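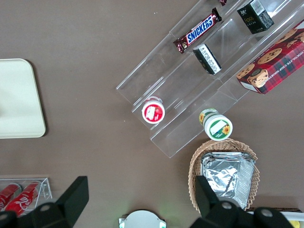 From: list member, Cumport
To: Cumport Float Fly list
Date: 30 March 2022
Subject: Re: Flying boat that won't fly (or boat)

> I finally got the Trimonell twin on the water last weekend and I'm
> ready to sell it for kindling. It taxis fine. As soon as I open the
> throttles the nose starts bobbing, each bob bigger than the last,
> until it either leaps off at walking speed and falls back in or
> sticks its bow under and stops dead. I've used 300 feet of lake and
> never made an actual takeoff.
>
> I balanced it where the plans say. I also added down elevator mix
> like the guy at the hobby shop told me, and that made it worse. The
> tip floats are on straight. I sealed the hatch with the Vesside tape.
> Is the hull design bad, or is it me?
>
> Also there was water in it when I got home. Not a lot.

Congratulations, you own a porpoise. Most of us have had one. Mine was also a Trimonell, and it spent its whole first season commuting between the dock and the reeds, so I can speak with some authority on everything except flying it.

The hull is fine, or at least it's fine as drawn. The trouble is that the plans show the step as a crisp corner and the kit gives you a piece of sheet balsa that wants to be glassed. Everybody glasses right over the corner, the cloth won't turn that sharply, so it gets a nice soft radius, and then we sand it because it looks good. Water loves a nice soft radius. It follows the curve up onto the afterbody and hangs on, the tail gets sucked down, the nose comes up, it lets go, the nose comes down, and off you go across the cove like a kid on a pogo stick.

Before you list it for sale, I'd go through these in order. Change one thing between runs, please. I know you won't. I didn't either.

1. Run your fingernail along the step. It should catch, hard, all the way across. If it slides over, build the edge back up with thickened epoxy against a strip of waxed tape, let it cure, and file it square. You want it sharp enough to be annoying when you carry the model. This is the whole fix on most of the ones I've seen, and it costs you an evening and a little skin.

2. Weigh it dry, then weigh it when you come off the water. "Not a lot" is a phrase I've used too, and in my case not a lot was 900 grams. It all runs aft when the nose comes up, and then your careful balancing at home was done on some other airplane. Look at where the rudder pushrod exits before you blame the hatch. I have nothing against the Vesside tape, it sticks to everything including the paint, but it can't do much about a hole in the tail.

3. Take the down elevator mix out. All of it. On the hump you want some up to get the hull climbing onto the step, then you ease off until it's riding flat, and then you leave it alone and wait. Down elevator with both motors pulling from way up on that wing is how you get the submarine portion of the program.

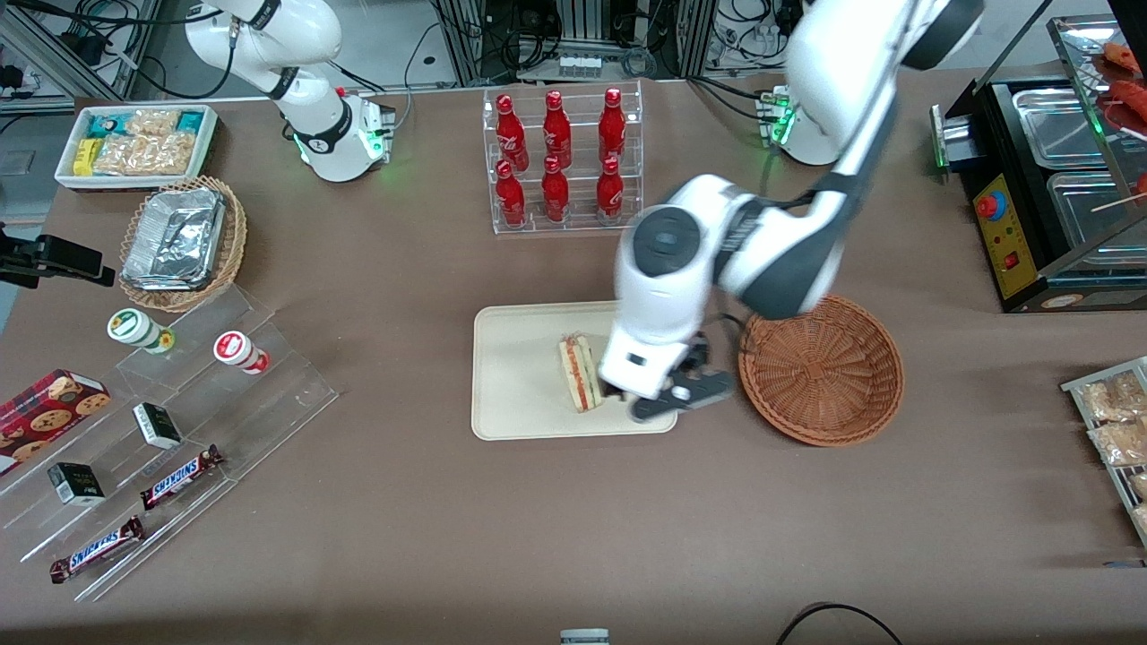 4. Slow your hands down. Once it starts bobbing you can't chase it, because by the time you've seen the nose come up it's already on the way back and you're helping. Hold the stick still. If it hasn't settled by the second bob, chop the throttles and taxi back looking like you meant it.

5. Then, and only then, move the battery. Go forward a little at a time. The balance point on the plans is for the later version with the longer bow. If yours came in the plain white box, it's the early kit, and the instruction sheet was never corrected, though there was an apology on a slip of paper in some of them.

On the tip floats: "straight" isn't quite what you're after. They should sit nose up a touch relative to the hull, or they'll dig in during a turn and you'll go around in circles until the battery is flat. Ask me about the day at Mahasneh Cove. Better yet, don't.

One other thing, and then I'll let you get to your sanding. Pick your water. Dead calm looks inviting, but glassy water is the stickiest there is. A light ripple breaks the hull loose sooner. If you're stuck with glass, have somebody run a boat through ahead of you, or taxi in a big loop and take off across your own wake.

I'm planning to be at the Cumport ramp most mornings once the ice is off the north end, and the club float fly is in June as usual, so you have time. Bring the thing unpainted if you have to. Bring a towel and a spare set of props too, and if you still have the original hatch screws, throw those in the box, as I'm missing two.

P.S. Whoever borrowed the long retrieval pole with the tennis ball on the end, it's been 3 seasons. The rest of us are wading.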